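Cuaderno del taller, Gurnumton. Abril, 18:40

Cambiadas las fundas de 30 tatamis; quedan los del fondo. La lona Farina cede mejor si se tensa primero por las esquinas. Grapas: caja de 200, gastada entera. Pedir la referencia 711 a Flurken.

El tatami junto a la columna sigue deslizándose en las caídas hacia atrás. Probada goma fina debajo, sin cortar a medida.

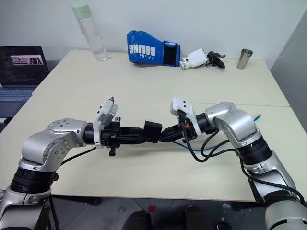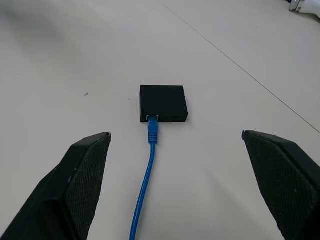
Cinzia Fabbri: la goma fina se arruga con los randoris largos, yo pondría la de rombos y cerraría el marco por ese lado antes de la clase infantil.

Pendiente: medir el marco.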